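Rindard Cable Table

A plain wooden table for the place where your leads end up. The Rindard is made for sorting, coiling and charging, and it suits a hallway, a study or a shared office. It is sold on its own or with the Gromgate corner box.

The top has a varnished finish with a strong grain, so no two tables look the same. Expect rings, streaks and darker lines, and expect the varnish to shine under a ceiling light. If you would like less shine, ask for the oiled finish when you order. 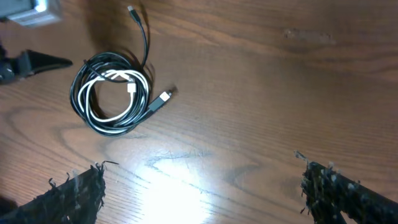

Ladan Ansari drew up the Rindard for Lirnton after years of working at desks with a tray screwed on underneath. She wanted a flat top with no slots, clips or holes in it. Leads can be laid out at full length, checked and wound up again, and the table goes back to being a table.

Cables are not included. We do sell cotton ties in packs of 100, which hold a wound lead without marking it.

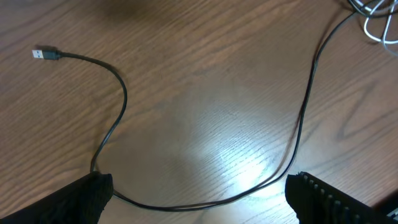 Long leads are easier to deal with one at a time. Find both ends first, pull the lead clear of the others and let it lie flat for a minute before winding. Loose loops are kinder to the wire than tight ones — a sharp bend next to the plug is where most leads fail.

The Gromgate corner box

The box has flat wood-grain panels and is supplied ready built. Wipe it with a dry cloth only.

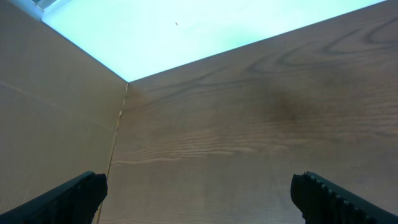

Two wood-grain panels meeting at the corner seam.

Size and price

Table length: 1498 mm
Table depth: 700 mm
Finish: varnished or oiled
Price, table only: £700
Next batch: July

Care

Wipe the top with a damp cloth and dry it straight away. Fine scratches will show on the varnish with use. They can be rubbed back, but test the edge first. Keep hot chargers off the surface, and don't drag plugs across it by the lead.
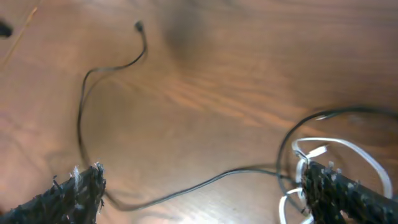 Fereshteh Tabrizi at our Arsenault showroom can send a sample of either finish and will answer questions on delivery. Tables go out flat with the legs off — allow two people for lifting. Orders placed by Thu 11 June are in the next batch.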